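4. Registro de incidentes y control de aforo en locales de ocio nocturno

Esta sección describe la configuración del módulo de incidentes de Stusaron en establecimientos con horario de cierre posterior a las 2:00. Se aplica a la versión de escritorio y al terminal de puerta Judent. La instalación del terminal se trata en la sección 3.

4.1 Requisitos previos

Antes de comenzar, compruebe lo siguiente:

- El local está dado de alta con su número de licencia y su aforo máximo autorizado.
- Existe al menos un usuario con perfil Responsable de sala.
- El reloj del terminal está sincronizado con el servidor. Se admite un desfase máximo de 18 segundos.

Nota: si el local dispone de dos accesos, cada uno requiere su propio terminal. Los dos contadores se suman en el servidor.

4.2 Configuración del aforo

1. Abra Local > Parámetros > Aforo.
2. Introduzca el aforo máximo que figura en la licencia. En el local de pruebas Hollis, usado en las capturas de la versión impresa, el valor es 200.
3. Indique el umbral de preaviso. El valor se expresa en personas, no en porcentaje.
4. Pulse Guardar. El terminal muestra el nuevo valor tras el siguiente ciclo de sincronización.
5. Haga pasar a una persona por cada acceso y verifique que el contador aumenta en una unidad.

Precaución: no modifique el aforo con el local abierto al público. El contador vuelve a cero y el recuento de la noche se pierde.

4.3 Alta de un incidente

1. En el terminal, mantenga pulsada la tecla INC hasta oír dos tonos.
2. Seleccione la categoría: altercado, lesión, expulsión, denegación de acceso, queja vecinal o requerimiento policial.
3. Confirme la hora. El sistema propone la hora actual; si el hecho es anterior, corríjala e indique el motivo en Observaciones.
4. Seleccione la zona: interior, puerta o vía pública.
5. Introduzca el código del empleado que interviene.
6. Cierre el registro con OK. Se asigna un número correlativo que no puede reutilizarse.

Los incidentes de categoría lesión o requerimiento policial generan un aviso inmediato al titular de la licencia. Este aviso no sustituye a la llamada a los servicios de emergencia.

Nota: un registro cerrado no se edita. Para rectificarlo, cree una anotación vinculada (Registro > Anotar). El texto original se conserva en todos los informes.

4.4 Quejas vecinales

Las quejas recibidas por teléfono o en persona se introducen con la categoría correspondiente y la zona vía pública. El campo Domicilio es opcional. El campo Medida adoptada es obligatorio y admite 900 caracteres.

4.5 Adjuntar imágenes

1. Abra el registro y pulse Adjuntar.
2. Seleccione los archivos. El orden de carga es el orden en que aparecen en el informe.
3. Compruebe la vista previa antes de confirmar.

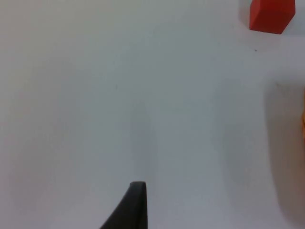
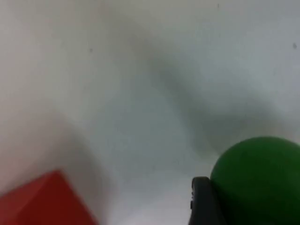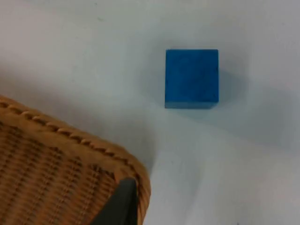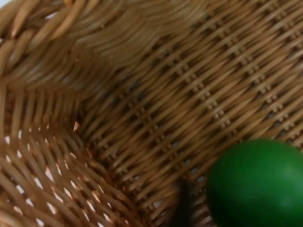

4. Pulse Confirmar. Los adjuntos quedan bloqueados junto con el registro.

Precaución: no adjunte documentos de identidad de clientes. El módulo carece de cifrado por archivo.

4.6 Exportación del informe

1. Abra Informes > Periodo y seleccione el mes, por ejemplo septiembre.
2. Marque Incluir anotaciones.
3. Elija el formato PDF firmado. El formato de texto no incluye la firma del responsable.
4. Guarde una copia fuera del terminal. La memoria interna admite 1.124 registros; al alcanzar ese límite se sobrescriben los más antiguos.

Si aparece el mensaje Periodo incompleto, revise que todos los turnos estén cerrados en Local > Turnos.

Las consultas sobre perfiles y permisos se dirigen a Naledi Mokgethi, soporte técnico de Zisness.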